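Home | Notebook | Glaze tests | Kiln log | Contact
3 min read

Apr 27, 2024

Horance kiln, firing 118. Liner glaze retest, Cuvunov base over the Gallardo stoneware body. Purpose was to find out why the September batch crazed on the flat ware and left the mugs alone.

Same recipe as before, with silica up and the soda feldspar down to bring the expansion lower. Sieved twice. Specific gravity was a little high after sieving, so I thinned it with tap water and let it stand overnight. Dipped three seconds, feet waxed first.

Loaded 21 test tiles and the seconds from the last throwing session. Tiles went on the middle shelf only. The bottom shelf of this kiln runs cool and I did not want that in the results.
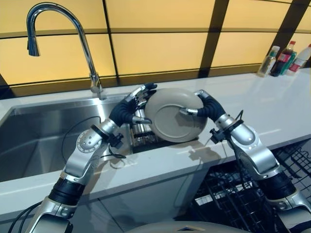

Slow climb to red heat, then medium to top temperature with a short hold. Controller clock read 1621 when the elements cut out. Left the lid shut until the next morning. Opening early was one of the suspects for the September batch and I wanted it ruled out.

Crazing check by the usual method: tiles from hot oven to iced water, then ink rubbed over the face and wiped off. The original recipe crazed on the first cycle. The adjusted one came through three cycles with no lines on the middle-shelf tiles. Tile 959 has a single line near the hanging hole, where the glaze is thickest. I put that down to application and have marked it for a repeat at two seconds.

Nahuel Ledesma thinks the body is underfired and the glaze is taking the blame. Fair point. Absorption on the unglazed bars came out higher than the Jollora supplier sheet allows for, so some delayed crazing from moisture is still possible. Bars are boiling again now, five hours, weigh after.
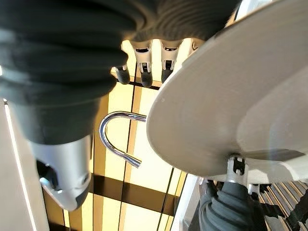 Surface of the adjusted glaze is slightly less glossy than the old one. No pinholes, no crawling at the rim. When comparing gloss I have been going by the size and edge of the highlight under the bench lamp, which is crude. A small one, like the glint on the fastener near the metallic-looking fingertip in the photo, says little about the surface around it. Better to tilt the tile and follow the reflection across the flat part.

To do:
- repeat 959, two-second dip
- one set on the bottom shelf, kept separate
- weigh boiled bars, send numbers to Nahuel
- leave two adjusted tiles on the windowsill and check for late lines
- relabel the old liner bucket, do not use on plates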